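Water voles at Clullberg, and why I'm not cheering yet

July 2021

I see the Clullberg people are going ahead with their water voles. The leaflet came through the door in May and I put it on the pile with the pizza menus, but three different neighbours have since asked me what I think, so I may as well write it down once.

For anyone new to the blog, Clullberg is the wet corner past the old sidings, where the Hamel brook spreads out and loses interest in being a brook. The plan is to let go 60 captive-bred voles along it before the end of the summer. The leaflet has a lovely drawing of one eating a stalk. It has very little on mink.

I like water voles. I grew up hearing them plop into the ditch behind our house and I would be glad to hear that noise again. What I don't like is being told that a release is the same thing as a recovery. Letting animals go is the easy bit, and it is the bit with the photographer. I want to know who will be walking the bank in three winters' time looking for droppings.
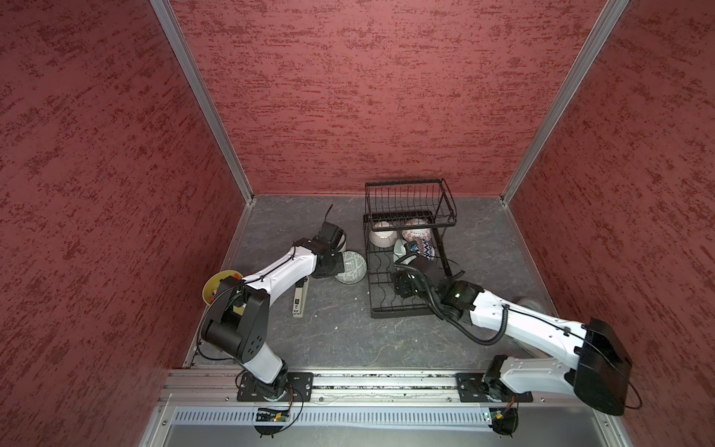
Two arms, red walls.

Back to mink, then. A female mink can get into a vole burrow, and she will work along a stretch of water until there is nothing left on it. The leaflet says monitoring rafts "will be considered". I have been down there with my own eyes and a flask and I found one raft, upside down in the nettles, with no clay in the tray. It may have been an old one from the Tuvis survey. Either way it wasn't monitoring much.

Then there is the bank itself. Voles want soft earth they can dig and a thick strip of plants to hide in and eat. On the north side that strip is fine, sedge and reed and a lot of willowherb. On the south side the cattle come right down to the water and it looks like a car park. A fence was promised there before anyone had mentioned voles at all. I wrote to ask and got a polite answer with the word "partners" in it four times.

The figure that bothers me most is 1376. That is how many metres of "restored habitat" the leaflet claims. I paced the good stretch twice and made it some 500 metres before I ran out of anything a vole could eat. My pacing isn't science and my knees aren't what they were, but I don't think I mislaid the rest of it. My guess is they have counted both banks and the side ditch, and the side ditch was dry when I looked.

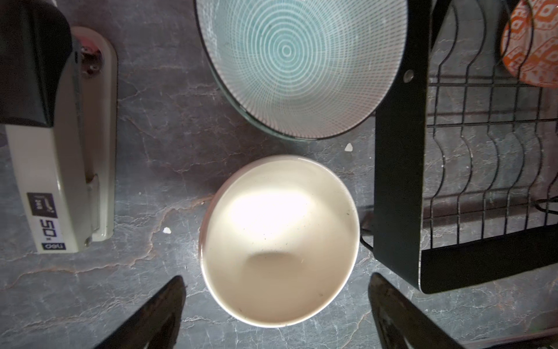
Photo: Plelleo

A reader wrote in last time to say I'm always against things. I was in favour of the owl boxes! I was wrong about the owl boxes, as it happens, they have been full of jackdaws ever since, but I was in favour.

So what would change my mind? A fence on the south bank, finished, with posts I can kick. Rafts out well before the voles are, checked every fortnight, and the results put up somewhere the rest of us can read them, bad news included. And a straight answer about what happens if the count next spring comes back as 25, or none. Do they put more in? At what point do they stop?

I have sent those questions off again, with a stamped envelope this time. If a reply comes I'll type it out in full, partners and all. In the meantime the brook path is open as far as the second stile, and it is very muddy after that, so wear boots.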